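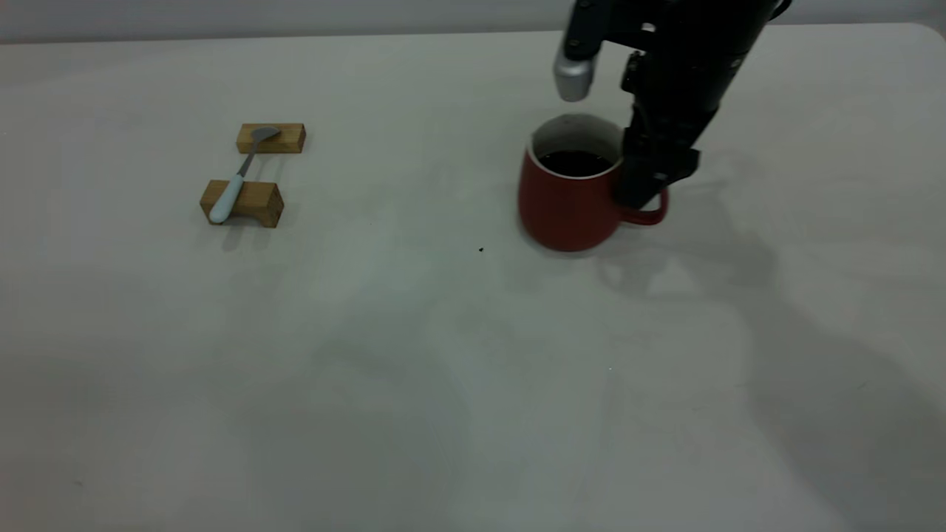

Comfort Atinga

课程作业报告:用积木做餐具搁架
提交日期:2025-02-17

一、题目由来

这学期的日用品设计课要求每人从身边的小麻烦里选一个题目。我选的是搅拌勺放在哪里。宿舍公共厨房里大家喝咖啡和茶,勺子用完常常直接搁在桌面上,留下一圈褐色的印子,擦晚了就不好擦。市面上有现成的勺架,但多数是一整块,占地方,也只适合一种长度的勺子。我想试试用两块分开的小木块来架勺子,间距可以自己调。

二、材料

木块取自一套旧积木,课程中我把这套积木记作Gundier。选用的是一块长方条和一块拱形块,都没有上漆,木纹看得见。勺子是金属勺头、浅色勺柄的那种。杯子用红色马克杯,里面装深色饮料。桌面为浅灰色,便于看清滴落的痕迹。

三、摆放方法

长方条横放在后面,托住勺头;拱形块放在前面略偏左,托住柄的末端。勺子斜着搭在两块之间,中段悬空。杯子放在右侧,和木块隔开一段距离,拿杯子时手不会碰到勺子。

我一共试了18次放勺。最初两块木块完全平行,勺柄容易向一侧滚。后来把拱形块稍微转了一个角度,情况好一些,其中13次勺子一次放稳,其余几次需要再扶一下。两块之间的净距改过几回,太近时勺头一侧偏重,会翘起来;太远时柄端只搭住一点边。最后采用的净距是35毫米。

四、收拾与复位

用完以后先取走杯子和勺子,再擦桌面。木块可以留在原处,下次直接使用,不必重新量间距。未上漆的木头会吸水,所以每次我用干布把长方条的顶面擦一遍。五次以后,顶面颜色比底面略深,洗不掉。这是目前最明显的缺点。

拱形块的缺口朝下放,两端着地,抹布可以从下面穿过去。长方条没有缺口,擦它底下的桌面时要整块拿起来。
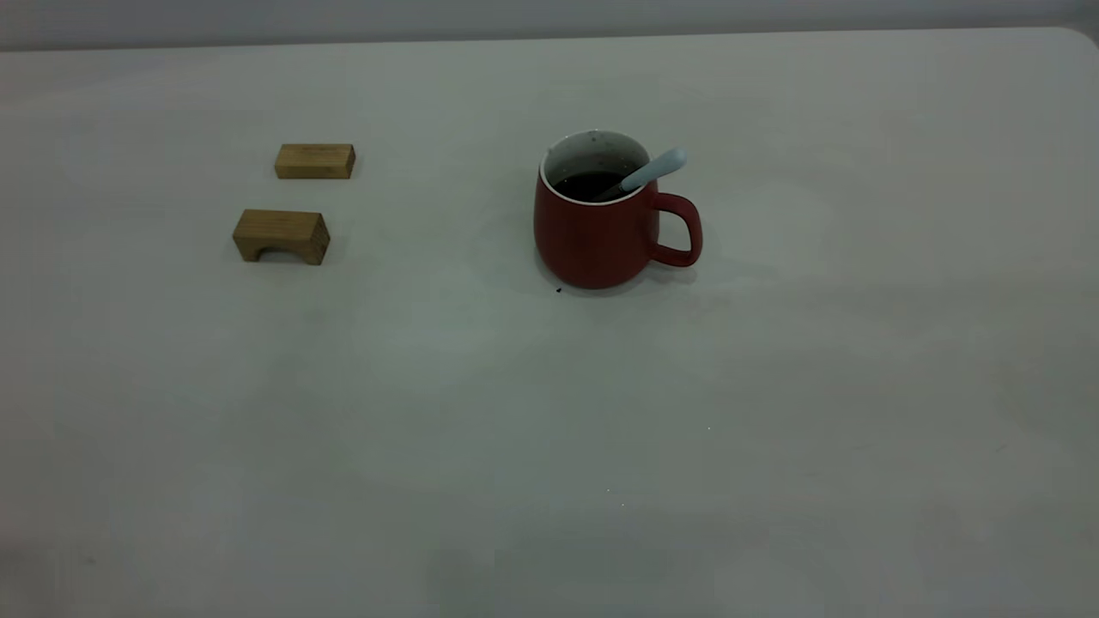
五、同学试用

我请Gbeho小组的同学在一月份试用了几天,收到的意见主要有两条。一是木块太轻,袖子带一下就会移位,间距就变了。二是初次见到的人不知道这两块木头是做什么用的,有人顺手收进了抽屉。也有同学觉得分开摆放很方便,长勺短勺都能用。

六、下一步

准备在木块底面贴薄软垫,增加摩擦,顶面涂一层食品级木蜡油,再和未处理的木块对比吸色情况。另外想做一块79毫米长的底板,刻两道浅槽,让木块卡在固定位置。底板的草图已经交给指导老师,等木工房排到时间再加工。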